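Packing room moves to Pultdale in June

The Rathore building lease runs out this summer, and the parcel desk is going with it. From June, members who send repairs and returns through us will drop them at the Pultdale unit, 48 Ondance Road. Hours stay the same. The fee is still $5 a parcel, and the limit is still 30 pounds.

Harish Shakya has been clearing the shelves since the holidays. Anything left without a name tag goes into the shared box and can be claimed until the move.

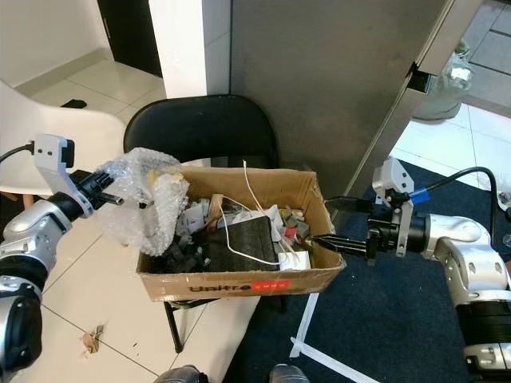 Mixed items in an open box, with bubble wrap at the side.

Gülizar Kılıçarslan asks that people bring back clean bubble wrap and foam. We bought too much new material last year, and most of what comes in can go out again. Flatten cardboard before you leave it. Tape can stay on. Loose fill goes in the tall bin by the door, never in the paper recycling.

Fragile parcels need two layers of wrap and a box with some room on every side. Zikeo, our courier, turned down several claims last fall over boxes that were packed too tight.
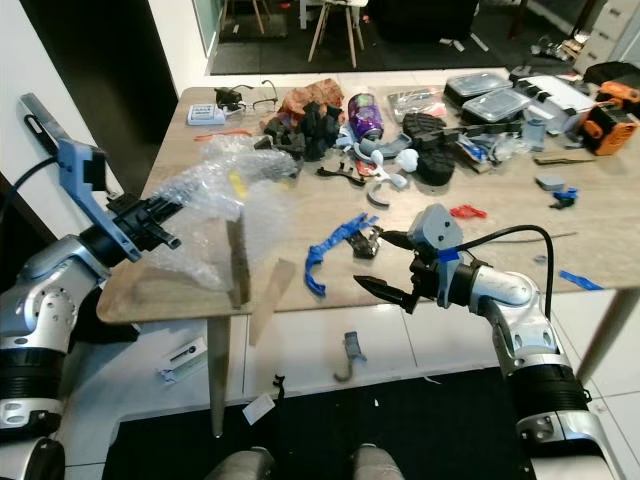

Can I still drop off a parcel at the old address during the last week?
Drop-offs there end on the last Friday in May, and pickups continue through that weekend.

To claim an item or ask about the move, call the desk at extension 1677.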